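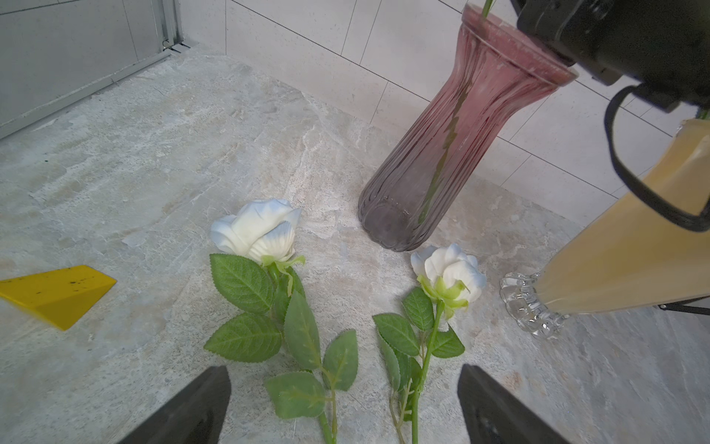

Artificial white roses on the counter, with a gripper on the rim of the vase.

Cliltidum makes table arrangements for hotels and restaurants from a building in Wenville. Since July, part of the vase work has gone to a two-armed setup the staff call Lennox, after the street it was delivered from. We spoke to the woman who runs the arranging room. She asked us to leave her name out.

"I did vases by hand for years," she said. "Pick up the stem, turn it, drop it in, next one. By the afternoon my thumb was done."

The biggest order so far was for a hotel group, Neltar, which wanted 2,837 stems set in 308 vases. The arms did 46 of those vases. People did the rest.

"Everyone expects me to say it's faster. It's slower than I am. A stem with a lot of leaves on it will catch on the rim, and then one of us goes over and sorts it out."

Her own day has changed more than she thought it would. She used to sit at the bench for most of a shift. Now she splits her time between the bench and the arms, laying out stems, checking vases and writing down what went wrong. The log had 136 entries when we visited. Most of them, she said, were about leaves.
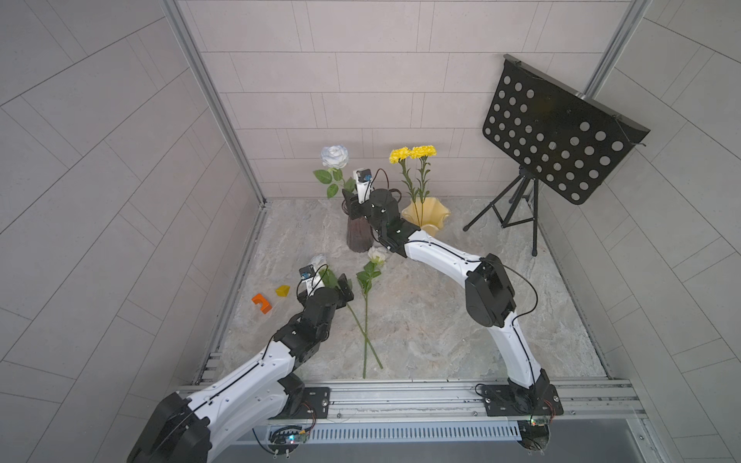 One arm holds a stem while the other works beside the dark vase. Yellow carnations stand at the back.

Not everybody in the room was pleased at first. Two people asked whether their hours would be cut. The company told them no, and so far that has held.

"I believe them for this year," she said. "I wouldn't promise anyone past that, and I told the others the same."

Pay was the other question. The people who look after the arms got a small raise in the fall - she had to ask for it twice. She thinks the training should have come first. They had one morning of it, most of it about the stop button.

What would she keep for herself? The finishing, she said, when the blooms get turned to face the right way and the heights are evened up.

"I like that part. They can have the stems."

She had a tray of roses waiting and went back to it.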